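Summer Overheating in Two Small Apartments
Final project report, Building Physics elective
Submitted Aug 30, 2019

1. Background

Small apartments with a single glazed side tend to hold heat well into the night. Cross-ventilation is not possible, and the balcony door is often the only opening of any size. This project measured air temperature in two such apartments over one summer, starting in December, and compared the results with a simple model.

The first apartment is on an upper floor of the Vieira building and faces west. The second, the Otel flat, faces north-east. Both have wooden floors over a concrete slab and a balcony with a metal railing. The balconies were included because the air drawn in at night comes from there, and a slab that has been in the sun all afternoon can warm that air before it reaches the door.

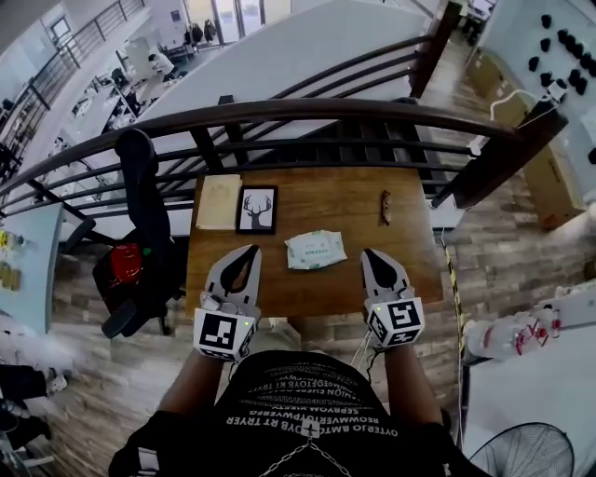

2. Method

Seven Stasa loggers were used, recording for 85 days. Each one was placed at seated head height, out of direct sun and away from lamps. One logger was kept in the shade on the Otel balcony to give a local outdoor reading, as the nearest weather station is on open ground and reads cooler overnight.

Occupants kept a paper log of when the balcony door was opened and closed. They were asked not to change their habits. Entries were checked against the temperature record, and where the two clearly disagreed the entry was left out of the ventilation analysis.

Floor surface temperature was taken by hand with a contact probe at the same marked points on each visit. The boards insulate the slab to some extent, so a surface reading understates how much heat the concrete is storing. No correction was made for this in the measured data, but the boards were entered as a separate layer in the model. 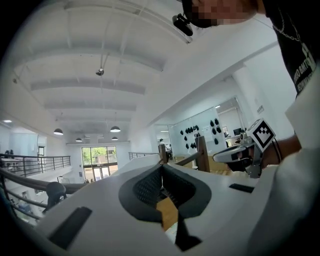

Figure 2. Wooden floor, Otel flat.

3. Results

The Vieira apartment stayed above the comfort limit overnight on 17 occasions. The Otel flat did so on 2. Most of the difference can be put down to orientation. The west-facing glass takes its peak load late in the day, when the room is already warm and little time is left for it to cool before people go to bed.

Opening the door in the evening helped in both apartments, though less than the model predicted. Pastis, the software used for the model, treats a single opening as fully clear. In practice the door was left partly open, and the curtain was usually drawn across it.

Internal gains were harder to separate out. Cooking shows in the logger data as a short rise followed by a slow fall.
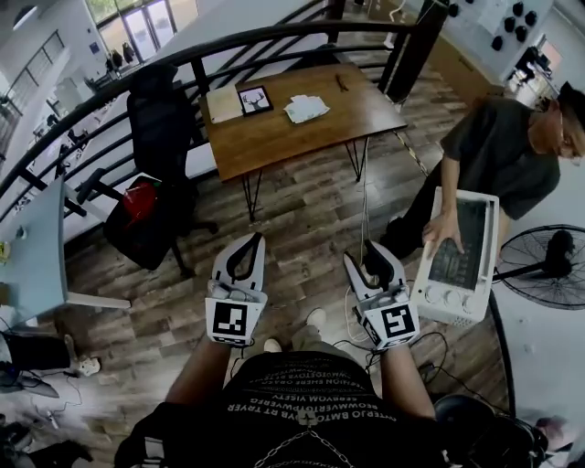 The size of the rise depends on whether the door is open at the time, so the same meal can look quite different on two evenings. Gains from people and lighting could not be told apart at this logging interval and were entered in the model as one constant value.

4. Limits of the study

Humidity was not recorded. The door logs were incomplete over the holiday period, and the two apartments differ in floor area as well as orientation. A closer match between the pair would have allowed a firmer statement about the effect of facing west. The model was calibrated on the Otel data only, and its error was larger when applied to Vieira.

5. Recommendations

External shading should be tested on the Vieira balcony before any change is made to the glass. A light-coloured finish on the balcony slab would also be worth a trial, with surface readings taken before and after. Future work should log door position directly with a contact switch.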